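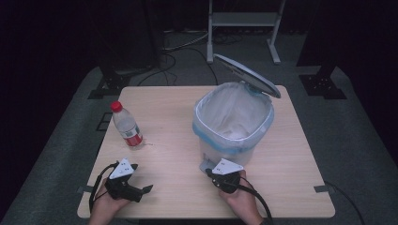

The bottle, the small trash can and both grippers on the table.

Teaching by Hand – Pictures from the Dromurmont Room
Text by Nayara Miranda, with Huiling Ding

Our group at Drasilport collects demonstrations of small household tasks. A person holds one gripper in each hand, does the task at a normal table, and the movement of the grippers is recorded. Later the same movement is used to train a policy for the two-arm robot, which has fingers of the same shape. I prepared this page for colleagues and students who asked me how a recording day looks, and for Siwan Mostyn, who joins us in January and wanted to see the room before she comes.

The page is small. I like to write more than one line under a picture, so please have patience with me.

The bottle task

The instruction on our task sheet says only "throw away the bottle." The operator has to take the bottle from the table and put it in the can without pushing the can over. For a human this takes a moment. With grippers it is slower, and new operators are surprised how much they used to rely on the feeling in their fingertips.

The can stands on the table because we want all the work to happen at one height. We use the version with the lid open at the start as the easy level. In the hard level the lid is closed and one gripper must hold it while the other brings the bottle. Eftychia Karras did the first round of the hard level in the spring and she wrote in the notes: "Left hand wants to help too early." It is a good description of what we saw later with other operators also.

The white triangular plates on top of the grippers carry the markers for tracking. If the operator turns the wrist so much that the plate is looking at the floor, we lose the position and the take is thrown out. I ask people to imagine a full cup of coffee standing on each plate. Chaminda thinks this makes them too stiff, and he may be right. His own takes are more relaxed than mine and he loses fewer of them.

About the cables

Each gripper has a cable, and the cables decide many things. Before the take we let them hang freely over the edge of the table, one to each side. When both cables go to the same side they cross after a few movements, and then the operator starts to pull without noticing. In the recording this looks like a small hesitation before each grasp. The first policy we trained had learned the hesitation very well.

Huiling made a short checklist and it is taped inside the cabinet door:
Cables apart, one left and one right
Plates tight, no play when you shake the gripper
Trigger closes fully and opens fully
Objects at the start position
Say the take number aloud, wait, then begin

The last point is from the time when we had to cut the recordings by hand. It is no longer necessary, but people breathe out when they say the number, and the first second of the movement became calmer. So we kept it.

How long a session is

One operator works for 15 minutes and then rests for 10. We tried longer blocks last year and the quality went down near the end, mostly with the right hand. The triggers are not heavy, but the forearm gets tired from holding the gripper level. On Tuesday we have the room until the evening, and then two operators change places, so the table is always in use and still everybody gets a proper pause.

For the bottle task we have now 212 accepted takes. The goal for all the table tasks together is 800, and I believe we will be there before summer if the tracking system is kind to us.

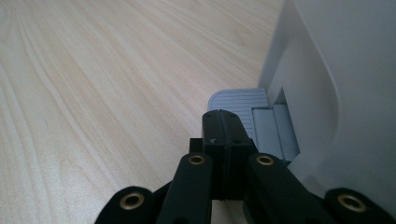

A question I receive often is why we do not simply drive the robot by remote control. We do this also. Chaminda is responsible for the remote station, and for some tasks it is the better choice, for example when the robot's own reach is the difficulty. The operator sees at once that the arm cannot go there and finds another way. With hand-held grippers you can make a beautiful movement that no arm of ours can follow, and you discover it only when you play it back.

The advantage of the grippers is speed and natural behavior. A new person needs one short session to become useful, while at the remote station the same person needs several days. The hands also do things that are hard to plan – a little push to turn an object before the grasp, or a finger placed against the side of something so it will not slide away. We want these small things in the data.

What we look for in a good take

The approach should be one continuous movement, not fast. The fingers open before they arrive. After the release the operator moves the gripper back a little before doing anything else, so that the end of the grasp is clear. Mistakes are welcome if they are corrected in the same take. If the object falls and is picked up again, we keep it and mark it as "recovery." The Pruitt group taught us this when they visited, and our results with slippery objects are better for it.

More pictures will come when we have finished the drawer task, which is recorded at our second table in Sidby. If you would like to try the grippers, write to Huiling and she will put you on the list for a free slot. Please wear sleeves that are not too wide.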